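From: Poul Ragnarsson
To: Ulthorpe computer users list
Date: 23/09/2025
Subject: Re: Laptop memory, is one stick okay?

> I've got the Zetero laptop with one 8 GB stick in it and
> a free slot. Can I just add a 16 and leave the old one
> where it is, or do they have to match? The shop in
> Drudley wants to sell me a whole new pair.

Hi all,

Keep your money! I did this very thing last winter (November, when my old machine was crawling along with 2 browser windows open) and mixed sizes were fine. You end up with 24 GB total, and the only catch is that part of it runs a bit slower than a matched pair would. I've never noticed, and I keep a spreadsheet with 3,214 rows open all day — the Hjaltested club records, for those who remember them.

Do check that the new stick is the same type as the old one, though. DDR4 won't fit in a DDR5 slot, and please don't push! Shut down fully, unplug the charger, and touch something metal before you go poking around in there.
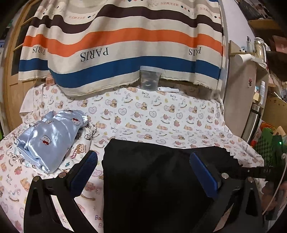
Do you have to change any settings after putting the new stick in? Usually nothing at all, just turn it on and give it a minute or two, as the first start can be slow.

If it only shows 8 afterward, take the stick out and seat it again — mine needed two tries.

Poul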